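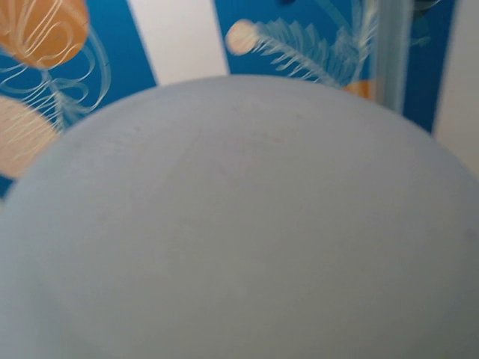

Wrist camera view with the pale dome across the lower part of the picture and the patterned blue and white panels behind it.

Checking the wrist camera on the Killine cell

The check is carried out every Monday before the first run, and whenever the camera bracket has been removed.

Stop the arm and lock the cell gate. Clean the lens with a dry Vekov cloth; solvent must not be used. Tighten the 2 bracket screws by hand, then with the short key.

Close the gate, set the speed to 14 per cent and move the arm to the check position. Wait for the arm to settle before saving a picture, as movement softens the edges. Compare the rim of the dome with the stored picture. Faint specks or streaks on the surface should be entered in the cell log.

If the rim is more than 40 pixels from its stored position, loosen the bracket and repeat the check. Should the fault remain, the cell must stay out of use until the camera has been recalibrated.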